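Temon Household Arm, Set-up Guide
Section 7: Table and cloth tasks

Read this section before you let the arm do a chore without a person at the controls. It is written for software release 561 and checked by Amrit Perron on 22 January 2025.

7.1 What you can expect

The arm can clear hard objects from a table well enough for daily use. Cloth is more difficult. In the Brevthorpe trial the arm made 700 attempts to fold a single towel, and a person had to help in many of them. Please plan your day as if you will finish the cloth work yourself.

7.2 Prepare the table

1. Choose a table with a flat top and clean it.
2. Leave one part of the top bare. The arm uses it as the start area.
3. Put the cloth to one side of the start area.
4. Open the Wrist View page and look at the table.

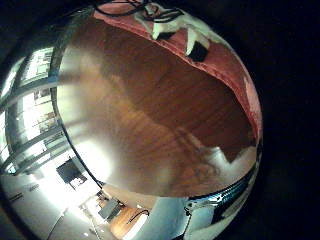

Figure 7-1. Wrist View with bare wood at the center and the red-pink band along its upper and right border.

Note: The wrist lens bends straight lines. Table edges and windows look curved on this page — do not try to correct it with the focus ring.

5. If the wood shines strongly, lower the Exposure value to 16 and look again.
6. Press Save Start View.

7.3 Teach the cloth area

1. Move the arm by hand until the cloth fills a good part of the view.
2. Press Mark Cloth. Draw the line along the outer edge of the cloth only.
3. Look for seams and folds inside the line. The arm may take a seam for an edge, and then it grips in the wrong place.
4. Mark each cable as Do Not Touch. A thin cable lying on cloth is the most common cause of error 2230.

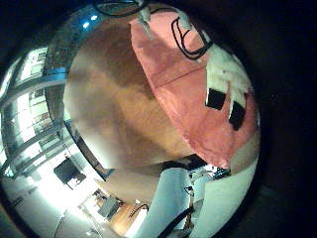
Figure 7-2. Salmon-pink cloth on the table, with a thin black cable looped on its upper part.

CAUTION: Do not start a fold while a cable lies on the cloth. The fingers can pull both together.

Note: White fluffy material beside the cloth must get its own mark. The arm does not separate soft things by color alone.

5. Run the task one time at Slow speed and keep your hand near the stop button.
6. If the arm lets go of the cloth two times, press Stop and finish the fold by hand. Then send the log to Elmarie Buthelezi at Temon Support.

Stacking folded cloths is not supported in this release. For plates and cups, go to Section 8.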